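Urnerley: a small fantasy setting for tabletop play
Project report, second draft
Wenceslao Saavedra

What I set out to do

Build one setting, small enough to run from a single binder. One valley, two peoples, one problem. The class handout asked for a world bible but most world bibles I've read are never played, so mine had to survive a table. Four players, three sessions in January, then rewrites.

The setting

Urnerley is a salt valley. A lake used to be there. The river god Bridik was cheated in a bargain and took the water with him, and the folk who lived on the lake bottom had to learn to walk. These are the Deschamps. Tall, slow, gray-skinned, they keep their mouths covered outdoors. They don't count years, they count how far the salt has crept up the hill.

The other people are human settlers in Biltville, a town on the old shoreline. Docks still stand there, facing nothing. Population 727 in the first draft, which a player wrote down and then held me to every time somebody died. Lesson learned. Keep the number or don't give one.

Rules

Percentile dice. Roll under your skill on a 100 scale. Magic is debt – every spell adds to what you owe Bridik, and at 60 he comes to collect. I had this at 100 first. Way too high, no one ever got near it and the wizard just cast all night. At 60 the players started arguing about who should cast, and that was the best part of session two.

Collecting is a table of results. Mild ones: you can't taste fresh water. Bad ones: you dry up to the elbow. The table needs more entries, we hit the same result twice.

Monsters

Only three finished. Brine hounds (packs, blind, follow sweat). The Ferryman, who still rows across the dry bed and takes passengers. Salt widows, which I'm cutting, too close to ordinary ghosts and the players said so.

What went wrong

Session one was mostly me reading aloud. Forty minutes of history before anybody rolled. For session two I put the history on handouts and started in the middle of a hound attack, much better.

The Deschamps came across as wise and sad, same as every dying elf race. I gave them a gambling habit and a rude sense of humor and they got more fun to play right away. Should of done it earlier.

The map has no scale. Travel times got made up on the spot and they dont agree with each other.

Still to do

Redraw map. Finish collection table. Write a starting adventure, probaby the missing dock bell. Decide if Bridik can be paid back or only delayed – I keep changing my mind.

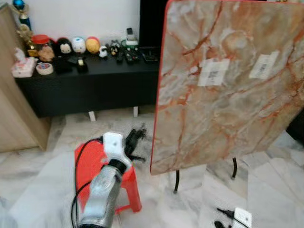 Fig. 1. Robot arm and red stool.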